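4. Rules for recording in occupied homes

The Drullidel rules were written after the first pilot, when the recordings from Sollbridge and those from the Dobos site could not be merged without a good deal of hand checking. Both sites used hand-held grippers with the same kind of padded finger, but they had different ideas about what counted as a valid demonstration. This section sets out the rules as they stood in November, with notes on those that caused trouble. They cover 228 sessions recorded in 55 homes.

4.1 The table and what is on it

Rule 1 says that household objects stay where the resident keeps them. An operator may move an object only if it is fragile, hot, sharp, or directly in the path of the hands. At Sollbridge the early practice was to clear the table down to the task objects. This made the recordings easier to label, but the resulting policies did badly as soon as a bottle or a box appeared near the target. Under the present rule the jars, packets and tissue boxes that people keep at the back of a table are left alone and go into the session sheet as "background, not handled".

Rule 2 covers food. Whole fruit with its skin on is allowed. Cut fruit, and anything that leaks or crumbles, is not. Marks and soft patches on the skin are accepted, and the operator does not pick out the best-looking pieces. If a piece splits during a session it is removed, and the take in which it split is kept and flagged. Figure 4 shows a table that meets Rules 1 and 2.
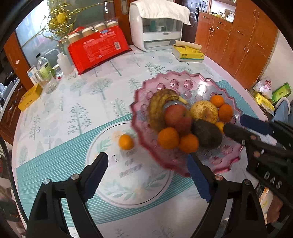 Figure 4. Mixed fruit in a pink bowl, with a loose tangerine beside it. Two grippers are in view; household items remain at the back of the table.

Rule 3 deals with objects outside the container. A piece of fruit lying on the cloth may be part of the starting layout or may have been dropped in an earlier take, and the two cases need different labels. The starting layout is therefore written down before the first take, including any piece that lies outside. If the sheet is missing, the session is marked "layout unknown" and left out of the success figures. It may still be used for training the visual encoder.

4.2 Two grippers in a shared space

Each operator holds 2 grippers, and most of the disputed takes came from moments when both were close to the same container. Rule 4 asks that one gripper be named as the working hand for each pick. The other may come into view and may wait near another object, but it should not close on anything until the working hand has released. Tasks that need both hands on one object are recorded under a separate task code.

Contact between the fingers and the rim of a container is allowed. We first banned it and then dropped the ban, as operators were lifting their wrists in an unnatural way to avoid the edge. Contact between the two grippers ends the take.

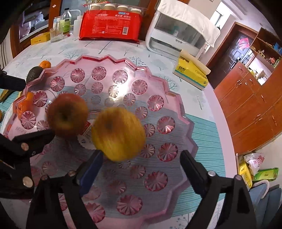
Section 4 | Reading time: 3 minutes

4.3 Glare, blur and other image faults

Rule 5 lists the image faults that do and do not lead to rejection. Glare on a shiny surface is accepted so long as the target object can still be made out. Figure 5 falls on the accepted side: there is a strong white glare on the tray and the two apples are slightly blurred, yet both can be told apart by colour and position. Patterned cloths and see-through containers are also accepted. They give the labelling team more work, especially where fruit shows through the side of a dish, and the labellers may mark such fruit as "seen through material" in place of drawing a firm outline.

A session is rejected if the view is blocked at the moment the fingers close in more than half of its takes. Operators may repeat a session up to 6 times in one home, after which the task is dropped for that address.

4.4 People and personal items

Rule 6 requires the consent of everyone who may come into view. Faces are masked before the files leave the site. Legs and hands are left unmasked, which the Cosier review panel accepted on condition that residents are told so in writing beforehand. Packaging text is kept. Letters, medicine labels and anything with a name or address on it are turned face down before the grippers are switched on, and this is the only case in which Rule 6 overrides Rule 1.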